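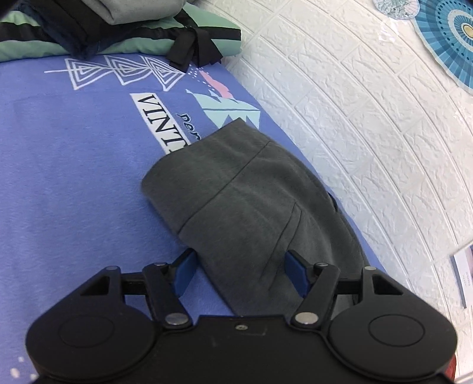
手持夹爪的采购预算应该从哪一项算起？

先算要同时开工的人数，再算每人手里用几把，单价放到最后看。

这是洪瑞霖（Jui-lin Hung）做预算表的顺序。她在Kerkero负责设备采购，团队做的是叠衣、整理一类家务操作的数据采集，场地多半是普通住家的卧室和客厅。今年的设备计划从一月开始排，她和我们谈了表里的几行数字，也谈了去年没有写进去的几行。

今年计划买8把手持夹爪，型号是Grillex的Sirko，含税单价3,690元。“两把一组，正好4组。”洪瑞霖说，“叠布料常常要两只手配合，只买单把的话，很多任务排不进去。去年我们按人头买，一人一把，到了现场又互相借，借来借去，登记表都对不上了。”

两把一组的做法是现场负责人达米安·阿里亚加（Damián Arriaga）提的。他的理由跟排班有关：一组坏了一把，另一把还可以去做单手任务，当天的安排不用全部推倒。“我要的是停得少。”他说，“便宜几百块，停一个下午就没了，场地费照付。”

指尖垫在预算里单独占一行。洪瑞霖把它归到耗材，跟主机分开报。她说主机一年报一次，垫子要按季度补，混在一起报，财务看不懂后面几张单子是什么。“我现在写得很细，垫子、铆钉、螺丝，各写各的。螺丝没有几个钱，可现场缺一颗就是缺一颗。”

负责维护的马拉蒂·南布迪里（Malathi Namboodiri）补充说，询价时最好让供应商写清楚哪些零件能单独买。她碰到过只肯整套更换连杆的报价，后来没有采用。她自己的习惯是到货当天就把每把夹爪编号，左右手的分开放，开合各试几十下，有松动的马上退。
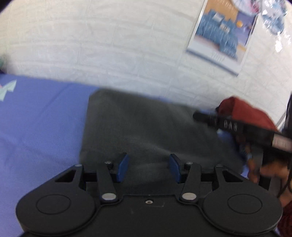

床上的深灰色织物与两把手持夹爪。

谈到采集用的物品，洪瑞霖说这一项去年漏得最多。衣服、毛巾、布袋都要买，还要收纳和清洗。“大家总觉得布料家里都有，结果一个任务要换不同厚薄、不同颜色的，家里哪有那么齐。”今年她给布料单列了一笔，由阿里亚加每月报清单，洗衣费也从里面出。

交货期是另一个要提前算的数。Grillex给的是7周，从付定金那天起算。她原打算二月下单，看了排期以后觉得太紧，报批材料在1月28日星期日就交上去了。“星期天交是因为我星期五没写完。”她说。

团队也问过租赁。Harkileck有短租方案，按月计费，押金另付。拉加文德拉·苏瓦尔纳（Raghavendra Suvarna）替她做过比较，他的看法是项目短、地点散的时候租比较合适，如果同一批人要连续做下去，买下来管理上省事。洪瑞霖最后选了买，同时保留了Harkileck的联系人，旺季人手突然增加时可以临时租一组。

“租的有个麻烦，”苏瓦尔纳说，“每次拿到的不一定是同一把，标定要重新做。这个工时没人写进报价里，得自己加。”

对第一次做这类预算的团队，洪瑞霖的建议是先下一组的单，用上一个月，把现场的耗材和工时记下来，再决定剩下的数量。她也提到备用金，今年她留了一把夹爪的钱，没有指定用途。审批的人是吉滕德拉·拉斯托吉（Jitendra Rastogi），他问过这笔钱要不要并到耗材里。

“我说不要并，”她说，“并进去年中就花完了。”

拉斯托吉同意单列，条件是动用之前发一封邮件给他。采访时定金还没有付，合同在等对方补一份零件价目表。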